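Why a small town should keep its old works

I have been fond of the Kasprzak works ever since my uncle took me round it one wet August, when I was small enough to be lifted over the puddles in the yard. They made winding gear there for quarries up and down the valley, and at its busiest the place had 900 people through the gate every morning, which in a town our size meant nearly every family (mine included, on both sides!).

Now Arier would like to pull down the two long sheds and put up storage units, and I do understand the appeal, I really do. The roof leaks and the rates have to be paid by somebody. Still, I can't help feeling we'd be giving away the one building that explains why the rest of the town is here at all.

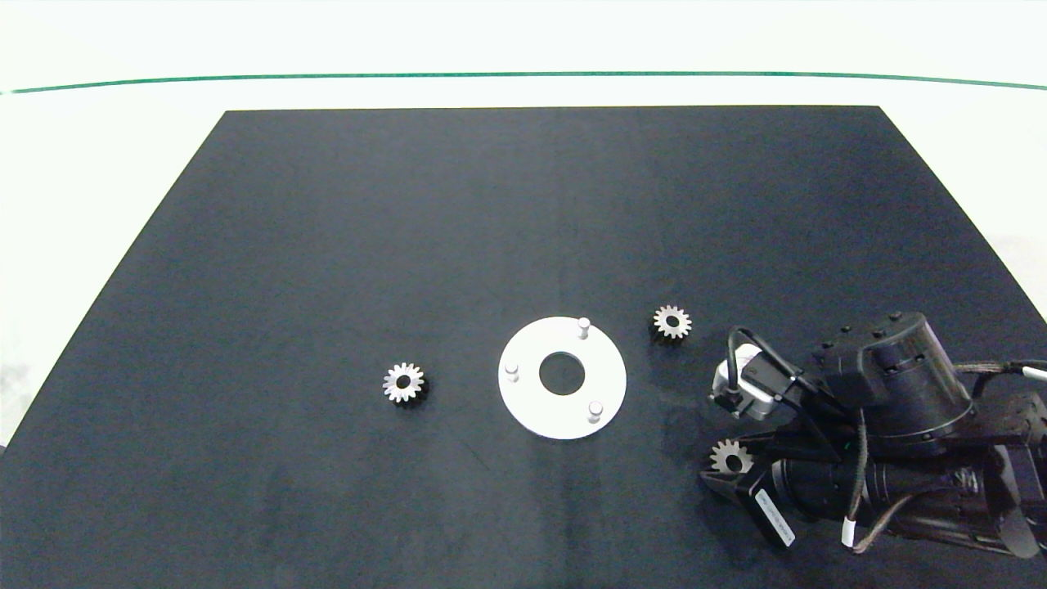

What I would do with it

Morfudd Watkins has suggested letting the smaller shed to workshops and keeping the other for the old pattern books and machines, and I think she is quite right. Rents would pay for the roof in time, and the school could walk its children over in ten minutes. I'd gladly put in 100 pounds of my own to get the survey started, and I know Hefin Ellis would do the same.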